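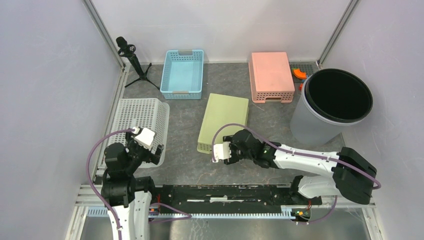 ## Lalto open day, Flernley

Two hours up the highway in August to look at baskets, and I'd go again. The Lalto stand had a stone-patterned floor grander than my kitchen's, with plastic baskets set out on it. The blue one stood upright with its handles showing; the pink, the yellow-green and the big white one were upside down.

Antigoni Karamanlidis, our guide, favours the white. I liked the blue – a sensible colour for socks.

Lunch was a sausage roll for 10 dollars. Parking is behind the Koutsoukos shed.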